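3. Small nations and the borrowed rink

3.1 Who counts as a winter sport country

The usual way of sorting the entries is by flag. We started that way too and dropped it. A skater listed under a warm country may have learned in a cold one, trained in a third, and gone home only to sign the entry form. The old federation lists record the flag and nothing else. So for this section we went back to club registers, ferry and train bookings where they survive, and letters. Mostly letters.

The sample is 61 skaters, all entered at least once in an international figure skating event by a country that had no full-size indoor rink at the time. Of these, 39 trained abroad for a whole season or longer. The rest made do with outdoor ice, hotel rinks, roller skates in summer. Two or three made do with almost nothing and say so in their letters, at length.

A word on "no full-size rink". We used the federation's own statement where there is one. Where there isn't, Keskin's list of buildings (unpublished, kindly lent) was used. Her list leaves out rinks attached to hotels. We put these back in as a seperate category, see Table 2. It changes the totals a little, not the argument.

3.2 The winter season at Prollau

Prollau comes up more than any other place. Small town, one lake, one rink with a roof over half of it. Cheap lodging was the main draw. The coach there, Pranab Marikar, took foreign pupils at the local rate and did not ask for a federation letter, and this mattered a great deal to skaters whose federation did not exist yet or had split in two.

The Prollau register gives arrival month, home country, level, and who paid. Who paid is the useful column. Of the 53 foreign entries we could read, most are marked "family" or "self". A handful are marked "club". Only one is marked with a federation stamp, and that one was crossed out later in a different ink. Demirtaş reads the crossing out as a dispute over money. We think he is probably right but the page can't settle it.

Training hours were bad. Foreign pupils got the ice before six in the morning and again after the hockey practice, when it was cut to pieces. Figures could not be practiced on it at all by then. Several pupils gave up on figures for the winter and worked on jumps only, then lost heavily at their first event because compulsory figures were still worth more than half the mark. The results bear this out: strong free skating, weak figures, place near the bottom. Newspapers at home reported the place and left out the rest. 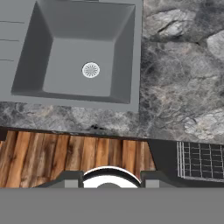 The second thing is travel. A skater based at Prollau could reach four competitions a season by train without missing work. One based at home could reach one, maybe. So even where coaching was equal (it wasn't) the Prollau group simply had more starts, more judges who knew their faces. Judges who knew your face mattered. Kaplan makes this point for pairs and we see no reason it would be different in singles.

3.3 The case of Berkay Kurtuluş

Kurtuluş is the skater most often named when people write about this subject, usually in one line and usually wrong. He was not self-taught. He did not first see ice at the age of twenty. Both claims go back to a single magazine profile, repeated since in at least a dozen places, including one we ourselves wrote some years ago.

What the papers show. He learned on a hotel rink at Uçar, a mountain resort, where his mother kept the accounts and he skated free in the mornings. The ice there was an oval and short. He learned to turn early, and he turned early for the rest of his career; judges marked it down as poor use of the surface. He went to Prollau in his late teens with 300 in local money from an uncle, a loan, and he lists what he spent it on for the whole first winter. Boots took the largest share. The boots were second-hand and a size off.

His first international entry was under the Uçar club, not the national body, which had not yet been recognised for skating. The organizers let him start and left the country column blank. This blank is why he is missing from the standard tables and why later writers give his debut as two seasons after it really happened. We have seen the printed program at Stenier, name, club, start number, then nothing. There is a pencil note next to it that we could not make out.

He finished last in figures and climbed in the free skate. The reports disagree on how far. One has him moving up three places, another five. The result sheet is lost. We give both and leave it there.

After that the national body took an interest, late. It asked him to carry its name at the next event and offered to pay for the train but not the coach. He accepted. His letter to Marikar on this is short and a bit bitter and asks if he can owe for the lessons until April. Marikar's answer isn't in the file. He stayed at Prollau through the following season though, so some arrangement was made.

3.4 Cirkby and the second group

Not everyone went to Prollau. A smaller number went north to Cirkby, where the ice was natural and lasted longer, and where there was no coach to speak of. These were older skaters on the whole, with jobs. They came for a few weeks at a time. The Cirkby club minutes call them "the guests" and complain about them using the stove.

Results from this group are worse across the board and there is a temptation to leave them out. Earlier studies did. But the Cirkby guests are the ones who went home and started clubs. Gülizar Keskin traces four founding members of her own national federation to a single winter there. None of them ever placed above last. One didn't finish. They came back knowing how a club was run, how ice was flooded and scraped, how to write to a foreign federation and get an answer, which forms to use.

We would argue (more in section 5) that this is the larger effect. Prollau made a few competitors. Cirkby made federations, slowly, and the federations then sent the next lot of skaters with a letter and a stamp and a train ticket.

3.5 Limits

The registers are incomplete, the Prollau one badly so, with a gap of two full winters where the pages were cut out. Women are undercounted. Many are entered under a father's or husband's name and we caught only the ones where a letter made it plain. Pairs are counted once per skater, not per pair, so the totals here will not match Kaplan's.

Currency was not converted. We tried and teh results were silly.

Money from family is almost certainly understated as well, because a loan inside a family rarely got written down. Kurtuluş wrote his down as he meant to pay it back. The last entry in his notebook on the matter shows half still owing.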